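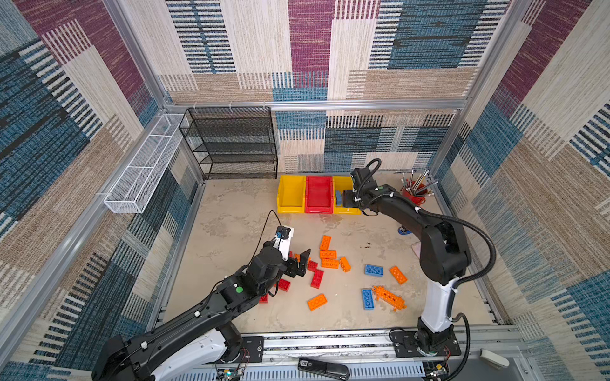 Why would anyone pay postage on one button, a customer asked us in January, and then ordered one button. It was a four-hole coat button in dark horn, 28 lines across, and it went out the same afternoon. Single buttons make up a large part of what we post.

About Kustetti

Kustetti is a button and fastenings supplier in Prurnlow. We sell buttons, buckles, toggles, hooks and eyes, press studs and a small range of thread, by post and over the counter. We also match buttons that people send in to us, and we cover buttons in the customer's own cloth.

At the last stocktake we had 3,340 different buttons on the books. A button in two sizes counts as two for this purpose, and a button in two colours also counts as two. Most are current production. The rest is old stock, which came to us when other shops closed, and once it has sold we can't get any more.

How we started

The business began as a market stall selling dress fabric offcuts. Buttons were a sideline, kept in biscuit tins at the back. After a few years the tins were taking more money than the fabric, so the fabric went. We moved indoors, to the ground floor of a former seed merchant's in Prurnlow, and took over the seed drawers that were already fixed to the wall. There are 65 of them. They turned out to be a good depth for carded buttons and a poor one for buckles, and we still use them for the cards.

The name was painted over the door by the previous tenant but one. We asked what it meant, never got a clear answer, and kept it.

The Ó Briain stock

People who write to us about older buttons are usually asking about the Ó Briain stock, so we will explain it properly. Ó Briain was a wholesale trimmings house. When it closed we bought what was left in the warehouse, without seeing all of it first. It arrived on pallets, much of it unlabelled, and included glass buttons, pressed milk casein, a lot of plain shirt buttons, metal blazer buttons with anchors on them, and several crates of suspender clips that we have never sold many of.

We have been working through it ever since. Anything from that purchase is marked OB in the catalogue, followed by a number. The number is only the order in which we opened the boxes, and says nothing about age or quality. If an item is marked OB and shows as sold out, it may still come back, as we find more of the same button in other boxes from time to time. We don't keep a waiting list for OB items, but you are welcome to ask.

Casein buttons do not like long soaking or hot washing. Please take them off the garment first.

Sorting and storage

Buttons are bought by weight, by the gross or on cards, and whichever way they come they have to be sorted by hand before they go into stock. We sort by number of holes first, then size, then colour, then thickness. Colour is left until daylight whenever we can manage it, and in December that means the sorting has to be finished by three in the afternoon. Loose buttons waiting to be carded do not go in the seed drawers. They go in plastic bins with open fronts, stood side by side like the yellow and red ones in the photograph, low enough at the lip to let you see what is inside and pick it out without moving anything.

Carding is done with a blunt needle and waxed thread. Dress buttons go 6 to a card, shirt buttons 12. Coat buttons are not carded at all.
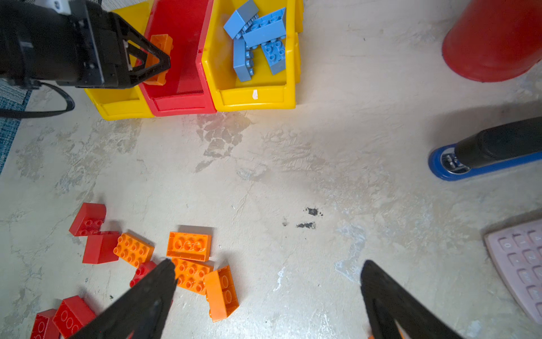

Matching is the part of the work that takes longest and earns least, and we intend to go on doing it. Send us the button you want matched, or one of the surviving ones from the same garment, in a padded envelope with your name and address inside. A photograph will do to begin with, if you would prefer not to put the button in the post. Lay the button on a flat, pale surface, something like the grey-beige tabletop shown here, and put a ruler next to it. Dark patterned cloth makes the edge hard to judge, and pictures taken while the button is still on a cardigan are not much use to us.

We will reply with the nearest thing we have. If it is an exact match we will say so. If it is close, we will tell you where it differs, which is usually in the thickness or the rim. Where we have nothing near enough, we send your button back with a note, and there is no charge apart from the return postage.

Some customers decide at this point to change the whole set. On a shirt that is often the cheaper choice. On a coat it is worth moving an original button up from the bottom and putting the odd one where it won't be noticed.

Covered buttons

We cover buttons in fabric that you send to us. The smallest order is 3 buttons. Please allow a square of cloth twice the width of each button, and iron it before posting. Fine silks need a lining, which we can add. Heavy tweed will not go round the smaller sizes and we will tell you if yours is too thick before we cut it.

The covering press was made by Usen and is older than the business. It is worked with a hand lever and has dies in 20 sizes. Usen stopped making presses a long time ago, so when a die wears out we have it turned again by a local engineering shop. The largest size is out of use for the moment for this reason.

Who we supply

Most of our orders come from people mending or making clothes at home. We also supply alteration shops, costume departments, knitters who sell their work, and a few schools. Trade accounts are open to any business that buys regularly. There is no minimum spend, but we do ask trade customers to order by catalogue number.

We don't supply zips. We used to, and found we were sending back more than we sold. We don't buy small lots of buttons from the public either, though we are always interested to hear about the stock of a shop that is closing.

Visiting the shop

The counter is open from 10 in the morning until 4, with the door shut for half an hour at 1. There is one step up from the street and a bell on the right-hand side if you need the ramp put out. Bring the garment with you if you can, since it is much easier to choose against the cloth. Children are welcome and may look through the penny tray by the till.

Parking behind the building belongs to the dentist. Please use the car park by the station.

Postage and returns

Orders placed before noon are usually posted the same day. Buttons can be returned in their original state, on the card if they were carded, within a month. Covered buttons can't be returned unless we have made a mistake with them. Orders of suspender clips are sent post free until further notice.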